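How to Request a Guest Appearance or Signed Item from a Performer

Print this page | E-mail this page

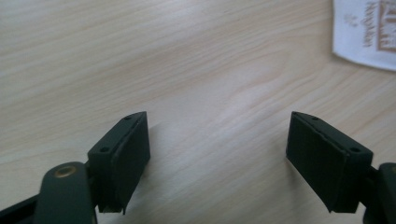
Requests to actors, presenters and comedians are handled by their representatives and should never be sent to a home address. This guidance has been prepared by the Voyle Screen and Stage Office for charities, schools and local festivals that wish to approach a well-known performer for the first time.

Step 1. Find the correct representative

Most performers have both an agent, who deals with paid work, and a publicist, who deals with interviews and public events. Charity requests should normally go to the publicist. Where no publicist is listed, write to the agent and mark the message "Charity enquiry". Messages sent through a performer's social media accounts are seldom read and do not count as a formal request.

Step 2. Prepare the letter

The letter should fit on one page and must include:

- the name of the event, the venue and the expected audience
- what the performer is being asked to do, and for how long
- whether travel, accommodation and a fee are offered
- the name and telephone number of one contact

Do not attach artwork or a draft poster bearing the performer's name or likeness. Agents may treat this as use without consent.

Step 3. Allow enough time

Send the letter at least 7 months before the event. Filming schedules change at short notice, and an event planned for December will compete with pantomime and awards commitments. One reminder may be sent after 2 months. Further reminders are discouraged.

Step 4. Signed items

A signed photograph or script is often easier to obtain than a personal visit. Enclose a stamped, addressed envelope of the right size. Items offered at auction should be accompanied by a letter from the representative confirming the signature. The Cillari Festival, which seats 900, accepts no signed lot without one.

Step 5. Confirm in writing

A verbal agreement is not sufficient for publicity. Tickets may be advertised in the performer's name only when written consent has been received, together with an approved photograph and biography. If the performer later withdraws, amend all publicity on the same day and offer refunds where the appearance was a stated part of the programme.

Further help

Template letters may be obtained from Carys Bowen, Enquiries Desk. Questions about consent and publicity should be addressed to Rhun Gittins.

Print this page | E-mail this page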